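About Caraswood

Caraswood teaches everyday tidying and table care to adults and school groups. The program was founded by Ardalan Mahmoudi and is offered in Lornik and Oseck.

Each course begins with the care of a light wooden tabletop.

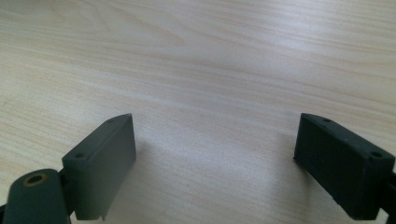

Participants learn to wipe along the grain and to leave the surface clear at the end of a session. Classes are limited to six.

The second unit covers wrappers, small trash bins and the fitting of liners. 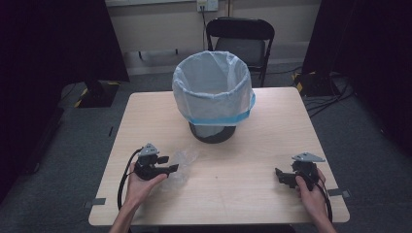

Courses last seven weeks. Enrollment for the next term opens in November.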